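Katene Cutlery - read me first

Katene Cutlery is a collection of 995 pictures of spoons, chopsticks and the holders in which people keep them at home. It was collected in 43 homes and is kept by Weidong Shen and Lotte De Haan. The pictures show cutlery in the holder, cutlery on the table, and the moments in between when a part is in the holder and a part is lying outside.

The collection is made for people who study how small household things are put away. We have used it ourselves for counting, for naming of things, and for the question "does this item stand in the holder or lie beside it?"

What is in the folder

pictures - all the pictures, in one level, without subfolders
items.csv - 1727 lines, one line for each item that was marked
places.csv - one line for each home, with the kind of cloth or table top
words.txt - the list of words which we allow for items
changes.txt - what was changed and by whom

Columns of items.csv

picture - name of the file
item - one word from words.txt (spoon, chopstick, holder, ladle, and so on)
state - in, out or unclear
seen_whole - yes or no
note - free text, mostly empty

Three pictures from the same home, with the star cloth:

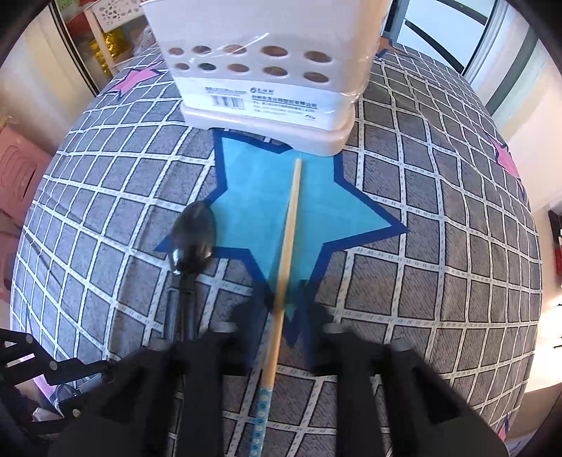
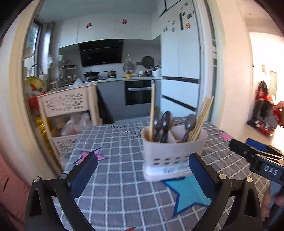
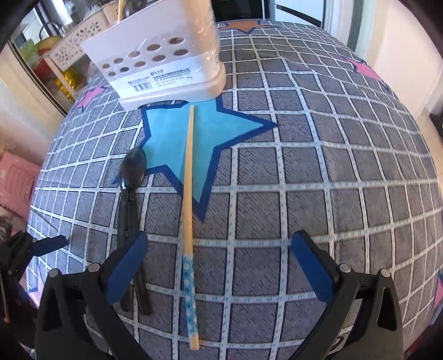
Last changed: 8 June 2024 (Thijs Van der Linden)

How we mark

A chopstick is one item. We do not mark pairs, also not when two chopsticks clearly belong together by their pattern. In the star cloth home the chopstick on the cloth has a light-blue patterned part, and it gets one line with state "out".

A bundle of chopsticks standing in a holder is marked as one item with the word "bundle" in the note. In the first version we tried to separate them, but Henk Verstraete and Rianne Van Damme gave different numbers for the same picture too often.

Spoons are marked by the bowl. If only a handle is sticking out of a holder we write "handle" and not "spoon", because a handle can belong to many things. If the bowl is visible and the handle goes behind something, it is a spoon with seen_whole "no".

Things seen through the holes of a holder are not marked. You see dark shapes there but you can not say with certainty what they are.

A holder which is still in its plastic film is marked as "holder", the same as one without film. The film is written in the note. Text on the paper labels is not copied to items.csv.

Cloths and table tops

Printed cloths are kept in the collection on purpose. The gray cloth with white lines and big stars is the most difficult one we have, and our early counts on it were bad. In places.csv it has the value "printed, large". Please do not mark stars or other printed shapes as items.

Known problems

- Dark spoons with a shine on the bowl are sometimes marked too small, only the shining part. We corrected 100 of these in November, but for sure there are more.
- Some pictures are a little blurred. We left them in.
- The words "holder" and "basket" were both used at the beginning. Now only "holder" is correct, but old notes can still say "basket".
- Forks are few. Do not use this collection to say something about forks.

Use

You may use the pictures for study and teaching. Please write "Katene Cutlery" with the date of the version you used. If you find a wrong line, send the picture name and the line number to Lotte, and Thijs will put the correction in changes.txt.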